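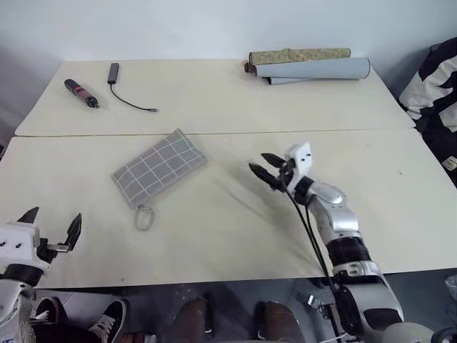

Las dos mesas juntas, con el estuche de cuadros delante y las esterillas enrolladas al fondo.

Lo que quedaba en el piso

Dede Tetteh juntó las mesas la primera mañana. Eran casi iguales, pero entre una y otra quedaba una junta recta, y por mucho que empujara con la cadera no se cerraba. Dejó de empujar y fue a por las cajas.

El piso de Ullanero tenía que estar vacío antes de fin de mes. Su hermano había vivido allí nueve años y se había marchado en marzo con una maleta y un billete de ida. Desde el aeropuerto le mandó un mensaje: que se quedara con lo que quisiera y que lo demás lo llevara al trastero de Skovis, número 3587. La llave estaba en el cajón de los cubiertos. No decía nada más.

Dede no quería casi nada. Lo pensó mientras subía la escalera y lo siguió pensando al abrir los armarios. Sacaba unas cuantas cosas, las ponía sobre las mesas, las miraba y decidía. Luego sacaba otras.

El estuche apareció dentro de una bota de agua. Era de tela gris con una cuadrícula de líneas blancas y tenía una tira clara en una esquina, para colgarlo. Se lo había regalado ella, o eso creía. Le había regalado un estuche cuando él empezó las clases de dibujo, y él dejó las clases en primavera y no volvió a hablar de ellas. Lo puso en la mesa de delante, un poco torcido, y no lo abrió.

Detrás fue dejando lo demás. Un concentrador USB negro con su cable. Las esterillas, apiladas contra la pared: una de color corcho, otra gris azulada, más larga, y una gris debajo que apenas se veía. Su hermano tampoco había hecho gimnasia nunca, que ella supiera.

A media mañana llamó a la puerta el señor Hyun, del segundo. Traía un cazo que le habían prestado en Navidad.

- Pensaba que ya no había nadie - dijo.

- Estoy yo hasta que acabe.

El señor Hyun miró las mesas desde la entrada. Preguntó por las esterillas. Ella le dijo que se las llevara si las quería.

- No, no. Es que las usábamos.

Dede esperó. El señor Hyun se pasó el cazo de una mano a la otra y explicó que los sábados su hermano bajaba con las esterillas al patio. Primero iban ellos dos, por la espalda del señor Hyun, que estaba muy mal después de la operación. Después se apuntó la vecina del bajo, y le dejaban la de corcho porque no resbalaba. Duró dos inviernos. Si llovía se ponían debajo del porche de las bicicletas.

- ¿Y él sabía hacer los ejercicios?

- Los leía en un papel - dijo el señor Hyun -. En voz alta. Iba muy despacio.

Dejó el cazo en la cocina y se fue. Ella oyó cómo bajaba, un escalón y luego otro, con una pausa en el rellano.

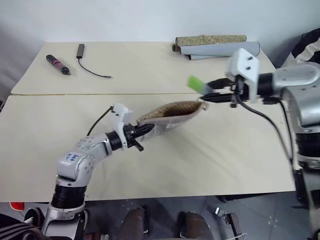 Kaneo, n.º 207 - pág. 5

Los zapatos los dejó para la tarde. Estaban en el fondo del armario, en una caja sin tapa, y eran casi todos de él. Los de él fueron a una bolsa. Quedó uno solo, de color tostado tirando a rosa, con el borde más pálido y el forro marrón de puntitos. Lo puso de pie sobre la mesa y buscó el otro en la caja, en el armario, debajo de la cama y otra vez en la caja.

Lo conocía. Su madre había tenido unos así, y los llevaba los domingos y para ir al banco. Cuando se le despegaba el forro, lo arreglaba ella misma en la mesa de la cocina, con el zapato inclinado y la boca hacia arriba, y nadie podía hablarle hasta que terminaba. Usaba cualquier cosa fina que tuviera a mano para llegar a la puntera. Después metía papel de periódico y lo dejaba en el alféizar.

Dede metió dos dedos en el zapato. El forro estaba bien pegado. Más adentro notó un bulto, tiró y salió una hoja doblada muchas veces. No era de periódico. Estaba escrita a mano, con la letra de su hermano, y tenía una lista.

Tumbarse. Rodilla derecha al pecho, contar hasta diez. Rodilla izquierda. Si duele, parar. Preguntar si duele.

Había más líneas, la mayoría tachadas y escritas otra vez con palabras más cortas. Al pie ponía: el sábado, llevar manta para el Sr. H.

Leyó la hoja dos veces. Luego se sentó en el suelo, porque las sillas ya estaban abajo, y llamó a su hermano. No contestó. Allí donde estaba debían de ser las cuatro de la madrugada. Le escribió: ¿dónde está el otro zapato de mamá? Borró el mensaje y escribió: he encontrado el papel de los ejercicios. También lo borró.

A las siete cerró la última caja. En el cartón puso el número del trastero y debajo COCINA, aunque dentro había también cables, libros y una lámpara. El estuche lo guardó en su bolso sin abrirlo. El zapato lo envolvió en una toalla y lo puso encima.

Las esterillas pesaban más de lo que parecía. Las bajó en dos viajes al segundo piso y las dejó de pie junto a la puerta. Dobló la hoja por donde estaba doblada y la metió en la de corcho, bastante adentro, para que no se cayera.

Llamó al timbre. Mientras esperaba, oyó al señor Hyun levantarse de algún sitio y decir que ya iba, que un momento.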